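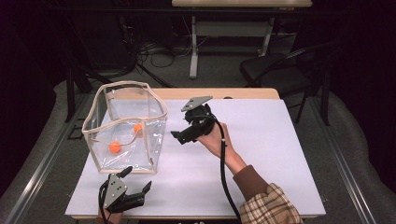
Mirico opened in Priltville in March, in the old shoe repair shop, and I finally went for dinner with Yasaman Rezaei. It's a small Persian place with one menu for lunch and dinner. We ordered the eggplant dip, lamb stew and saffron rice. The stew was sour and rich, and I'd get it again.
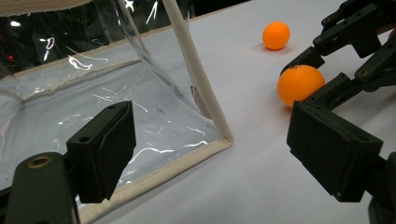
The rice came with a good crust - ask for extra. Tea is $3 and they refill it. Service was slow but friendly. They don't take reservations, so we waited by the door for a table.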